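Ever looked down while you walk to school? Most kids don't. You should! The ground in a town is full of stuff somebody had to think up, dig out, pour or paint.

So – streets. What are they made of and how do they work. Lets go.

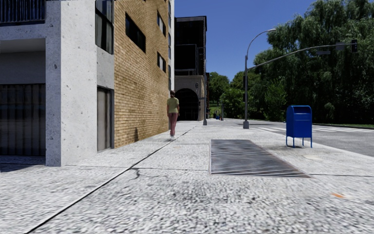
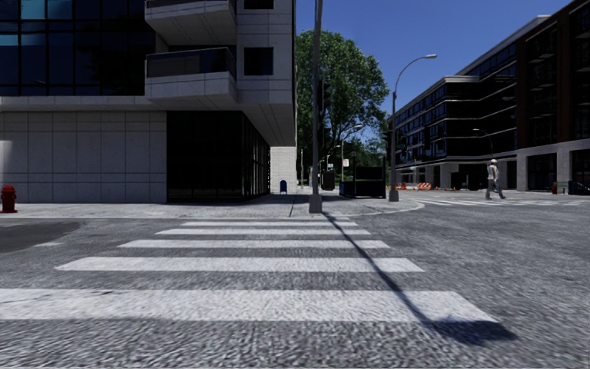 ## Layers, like a cake

A road isn't just the bit on top. Dig down and you get layers. Dirt at the bottom, squashed flat by a heavy roller. Then big chunky stones. Then smaller stones. Then the asphalt, the part cars drive on.

Asphalt = little stones + sand + sticky black goo called bitumen. Bitumen comes from oil. Cold, it's hard. Hot, it's runny. So the road crew mixes it hot, hotter than your oven at home, spreads it fast and rolls it before it cools down. Smells strong! Don't touch it.

## Why roads have a hump

Roads are a tiny bit higher in the middle. You can't really see it, but a marble can. Water runs down the sides to the gutter, into the drain, off through a pipe under the street.

No hump = puddles. Puddles get into cracks. In winter the water freezes, and ice takes up more room than water, so it pushes the crack wider. Then it melts. Then it freezes again. After a while a chunk pops loose – pothole.

The town of Isturis fixed 400 potholes in one spring. That's a lot of shovels.

## Old streets

Before asphalt, lots of streets were cobbles. Round stones, packed close together. Good for horses, noisy for carts, awful for roller skates.

Pirkovus still has one cobbled lane, going up the hill to the market. It has 2,584 stones in it. A school class counted them. It took 6 mornings and they had to start over once becuase of rain.

Before cobbles? Mud mostly. In some places people laid logs side by side over the mud. Bumpy, but your boots stayed on.

## Paint that shines

Plain house paint would wear off a road pretty quick. Road paint is thicker, and often it has teeny glass beads sprinkled in. Headlights hit the beads and the light bounces back to the driver. So the lines show up at night.

## Try it – the soak test

You need:

- a cup of water
- a patch of dirt
- a patch of sidewalk
- somebody to count out loud

Pour half the cup on the dirt and half on the sidewalk. Count to 17. Which one still has water sitting on top? Now you know why towns need drains.

Do this one on the sidewalk or in a yard, never in the road.

Next time: bridges, and why the one at Sekik wobbles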